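Vurkatholm Community Help > Clubs, Halls and Shared Kitchens

Budgeting for a table-clearing arm: what have I left off the list?
Posted by teaurnkeeper, Jun 13, 2023

We run a lunch club for under-fives and whoever brought them, and we've been given a grant of £3000 towards "labour-saving equipment". I had a dishwasher in mind. The rest of the meeting had a robot arm in mind, and I was outvoted by people who have never descaled anything.

So I am now pricing up a small bench-top arm to move cutlery from plates on to a tray, and then stack the plates. The arm itself, second-hand, would take a bit over half the money. The seller in Vunbridge says it is "plug and play", a phrase I last heard about a printer that is still in our cupboard.

The job would be fairly dull. Plates come back to the stone worktop with the spoon and fork still in them, the spoon and fork go on the tray, the plate goes on the pile. We do 18 places at a sitting. The cutlery is the chunky plastic sort for small hands, all in pale colours, and so is the tray. 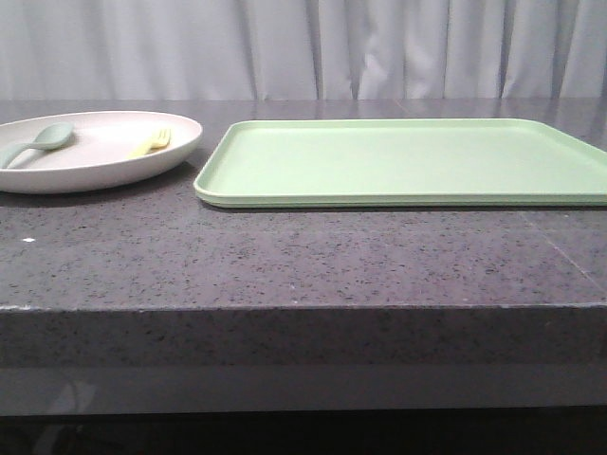 My draft budget has the arm, a gripper, a stand and "sundries". I'm told sundries is where these things go to die. What should I be putting in there, and is any of it sensible for the money? We have to spend by the end of September or hand it back.

Posted by bracket_and_shim

Sundries will eat you alive. I help look after a slightly larger arm at the Ruddock repair workshop and have the receipts.

Start with the gripper. The one sold with a cheap arm is usually two hard fingers meant for picking up the wooden block in the advert. Thick-handled plastic cutlery is kinder than steel teaspoons, because there's something to get hold of, but you'll want soft fingertips, and you'll want spares. We have been through 9 pairs. Put a line in for them and call it consumables so that it sounds planned.

Next, the camera. If the cutlery always landed in the same spot you could do without one, but your customers are four. A fork lying across a plate one way at noon will be lying another way at five past, so the arm has to look before it reaches. Allow for the camera, a rigid mount for it, and a computer that can keep up. If somebody offers you "an old laptop" for this, thank them warmly and budget for a computer.

Then lighting. Pale green on off-white is pleasant to eat from and a nuisance to pick out, and a polished worktop will throw reflections at you. A plain matt mat under the plates cost us less than a round of sandwiches and did more good than the fancier camera did. Keep the tray a different colour from the spoons if you have any choice. If you don't, fix the tray in one place and tell the arm where it is.

Fixing things down matters generally. How are you planning to attach the arm? You say stone worktop, and I would not drill it. A clamp needs a decent overhang and enough flat underneath to bite on, so get under there with a tape measure before you order the stand. We bought ours first. It makes a good doorstop.

Other lines you'll be glad of:

Guarding, or at least a barrier, given the age of the clientele
Someone competent to do the risk assessment
Insurance (ring them before you buy, they go very quiet)
Washable covers for anything near food
Postage both ways for the first repair

On my sums you'd be over. You might squeeze the plate stacking out and only do the cutlery. A flat plate is a surprisingly awkward thing to lift with a small gripper, and plates are heavier than arm adverts would like.

Posted by Ruluvville Gran

Could one of the mums not do it? Eighteen forks.

Posted by pennywise_on_paper

I'd look at this from the grant end. Read the offer letter again and see whether it says equipment only. Ours did, which meant we couldn't claim for setting up or training, and setting up was most of the work. If it does allow hire, ask the seller for a month's rental first. A seller who believes in plug and play ought to be delighted.

Also check what you're committing the club to after the money's gone. We allow 18 per cent of the purchase price every year for upkeep on anything with a motor, and have never yet had any left over.

I'd take two costed options back to the meeting, one with the arm and everything bracket_and_shim listed, the other with a dishwasher and a trolley. Same total at the bottom of each. Don't say which you prefer.

Posted by teaurnkeeper

Thank you all. I have been under the worktop with a torch and a tape measure and will report back on the overhang once I've found my glasses, which are also under the worktop. Offer letter says "equipment and reasonable installation". Does anyone know what a grants officer thinks is reasonable?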